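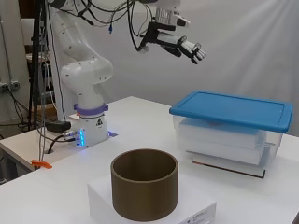 Home Forums Hardware Grippers and hands Ask Search

Is a fingered hand worth it over a plain two-jaw gripper for picking up cans and tubs?

Posted 5 September 2020 by benchrat_p

We have a small white arm on a table and one multi-finger hand to try on it. The job is dull: pick up an open round container, move it, put it down upright. The Nudodau sales page says their hand does this "like a person would." I have my doubts. My old two-jaw gripper from Stimlow managed 18 good picks out of 24 on the same kind of container, with no tuning to speak of, and it has one cable. The hand has a whole bundle that I have to route back along the arm, and every time I change the wrist angle I worry about it snagging.

Has anyone run the two side by side on the same object? I don't want videos. I want to know what you counted as a good pick and how many you did.

3 answers

Answer 1 (accepted)

I did this in June for a packing job at our Skestumton shop. 100 picks with each, same tub, same start spots marked with tape. A good pick for me meant lifted, carried, set down standing, no hand touching the tub to help it. The two-jaw was ahead by a little. The hand was better when the tub started off center, and worse when it was centered, mostly from the thumb arriving before the other fingers and shoving the tub away. I fixed some of that by closing the fingers first and the thumb last, but then it was slow.

Things I would check before you blame or praise the hand:

Put the container up on a block. With it flat on the table, the knuckles hit the table before the fingers get low enough, and you end up testing your table height.

Clamp everything down. If the block slides, your numbers mean nothing.

Tie the cables with slack at each joint, then run the arm through its full range by hand, power off, and watch the loop at the wrist. Mine pulled a connector half out on pick 2 and I spent an afternoon thinking it was software.

Weigh the hand with its flange on and enter that number in the controller. The Pacheco controller we use had a default tool weight that was way off, and the arm sagged on every approach.

24 picks is too few, by the way. Your Stimlow result could be luck in either direction.

Answer 2

just get the hand, two jaw is old tech. everyone is moving to hands now

Answer 3

Depends what else you plan to pick up. If it's only ever the one tub, I can't see the case for fingers. You are paying for joints you will hold still. If next month it's a mug, a rag and a screwdriver, the two-jaw will annoy you pretty fast. I'd also be careful with "like a person would" — ask Nudodau what object, what weight, how many tries, and whether somebody was steering it. When I asked them I got a brochure.

One more thing on grip force. With an open container, squeezing near the rim bends it if the wall is thin, and the fingers then slide up and off. Go lower on the wall and it mostly stops.

Comment from benchrat_p: Thanks, first and third. I'll redo the two-jaw at 100 and then the hand with the thumb last. I had not checked the tool weight at all — good chance mine is wrong too.

Contact us | Terms | Copyright 2020 | Back to top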